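Trarnum Shared Kitchen Grants
Second progress report from the Grorham Neighbourhood House
Prepared by Oleksandra Kostiuk, program lead
Reporting period ending September

Summary

The grant agreement asks us to say whether the community meals program is on track. On the measures in the agreement, it is. Whether those measures tell you much is another matter, and I have used some of this report to say why I doubt it.

We were funded to run a weekly cooked lunch at the Grorham hall, to train people to handle food safely, and to bring in residents who "would not otherwise attend a community activity". The first two have been done. The third I can't vouch for, and I'd be wary of any grantee who says they can.

Lunches

Lunch went ahead every week of the period except for 2 weeks when the hall's hot water was off. We had offered to serve sandwiches on those days but the hall management preferred to close the building. I disagreed then and still do. Regulars arrived to a locked door because the notice had gone up on the website and nowhere else. We have since put a paper notice on the door and asked the library to take one as well.

Attendance has held. I'd caution against reading that as growth in reach, which is how our last report was quoted in the Trarnum newsletter. Most of the faces are the same, and the sign-in sheet records visits. A man who comes every week appears on it every week. Our online form then adds those visits together and calls the total "community members engaged". We have kept filling in that box because the form won't submit without it, but please don't publish the figure.

Menus have become plainer. The original plan had a rotating menu from a nutrition consultant, with a lot of lentils and a colour-coded chart. The food was fine and a good deal of it came back on the plates. The cooks now decide on the morning, depending on what the food bank sends over. Soup goes every time. The barley one is asked for by name.

Training

We enrolled 13 people in the food handling course and 11 finished. Of the two who didn't, one moved away and one found shift work that clashed with the sessions. I count that as a good result for the person, though the template lists it as non-completion.

The course itself is sound on temperatures and storage, and weak on anything that happens in a kitchen shared by several groups. Labelling, who clears the fridge, what to do when the last group has left the stove dirty: these cause nearly all our arguments and none are in the workbook. We have written 4 pages of our own to hand out with it. They are blunt and could use an edit.

I was asked to report on "confidence gained". Participants filled in the before-and-after survey. Nearly all rated themselves higher at the end, as people generally do when the instructor is standing there collecting the sheets. I have attached the results as required and would put very little weight on them.

The Koseo booking system

Your office recommended Koseo for managing the kitchen calendar, and the first year's licence came out of this grant. It has not saved us time. The older groups still ring the office, so the coordinator enters their bookings herself, and double bookings have continued because the hall keeps a separate diary at the front desk. Koseo support were polite and suggested we ask the hall to give up the diary. The hall has had that diary a long time.

I don't recommend renewing. A shared calendar and a phone would do the job, and the licence money would cover a useful amount of groceries. If Trarnum needs Koseo for its own reporting, we'd like to hear that plainly and have the cost treated as yours.

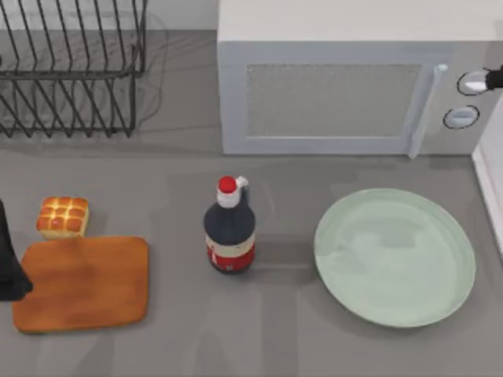
Budget

Spending is close to plan. Groceries are over, as everyone's are. Instructor fees are under, and we ask to move the difference across to food. The evaluation line is untouched. The proposal from Yurchenko Consulting was for a "social impact framework", and after two meetings I still could not get a clear answer on what they would measure or how they'd know if we had failed. I would sooner hold the money than spend it on that. If it must go to evaluation, I suggest paying someone to sit down with the people who stopped coming and ask them why. We have phone numbers for a fair few.

Next period

Lunches will continue weekly through the winter. We will run the food handling course once more, in the evening this time, with child care if the room next door is free. The hall has promised us written notice of closures, and I'll believe it when the first one arrives.

Decisions needed from Trarnum: approval to move the instructor underspend to groceries, and a yes or no on Koseo before the licence renews itself. The renewal is automatic and the cancellation form is hard to find, so an early reply would be appreciated.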